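Viltesum opens record attempt for the longest line of folded paper cars

The town of Viltesum will try to set a new record in October, and the car dealer group Fagerlund is paying for the paper. The aim is to lay out one unbroken line of folded paper cars, bumper to bumper, from the old ferry office to the Fagerlund showroom on the hill. The organizers have calculated that they need 2,055 cars to fill the distance.

The idea came from Hayley Entwistle, who manages events for Fagerlund. Last year she made a smaller line with the pupils of two schools, and it reached 1,171 cars before the rain stopped the work. "We had the people and we had the paper, but we had no roof," she told us. This time the whole route goes through the covered arcade, and the street will be closed to traffic from 4 in the afternoon.

Every car must be folded by hand from one sheet, without glue and without scissors. The model is the Juleo, the small city car which Fagerlund started to sell in spring. The folding pattern was drawn by the designer Byung-chul Maeng, and it has fewer steps than the pattern from last year. A practiced person can finish a car in under five minutes. Beginners should expect to need more time for the first ones, mostly because of the wheels. 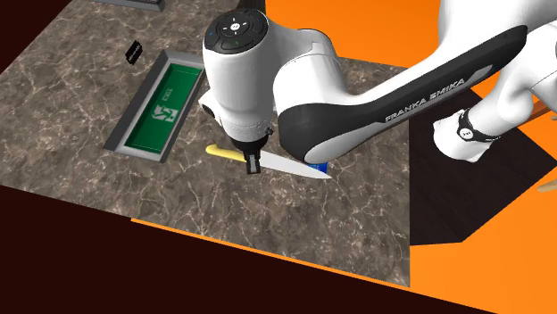
Franka Emika arm and kitchen knife, computer rendering.

The rules for the attempt are strict. Two independent witnesses must walk the full line, and each car has to touch the next one. If a gap is found, the team has ten minutes to close it. The line will also be filmed from start to end without a break. The agency Mitico is responsible for the filming and will send the material to the record office together with the witness statements.

Anyone who lives in Viltesum or works there can take part. Paper and printed instructions are available at the showroom desk and in the library. Finished cars should be brought back in a flat box, please not in a bag, as the roofs are easily pressed in. Groups of more than 20 persons are asked to register before they come.

After the attempt the cars will stay in the arcade for one night. The next morning, all who folded may come and take one home.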